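Keeping a small work table clean

In my workshop at Illora I wipe the table every evening, also when I did only little work. Dust that stays overnight goes into the glue and the oil, and then it is hard to remove.

First take away the small parts and put them in a tray. Then brush the dust to one side and wipe with a damp cloth.
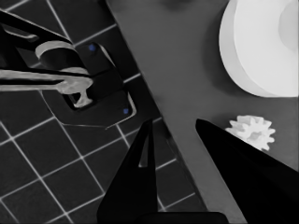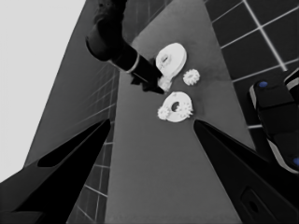
How often should I wash the cloth?
After every 6 uses, or sooner if it smells of oil. Wash it alone, with plain soap.

For old glue I use a plastic scraper, held flat. Metal one leaves scratches. Tile joints I clean with an old toothbrush and baking soda, usually in October before the heating starts.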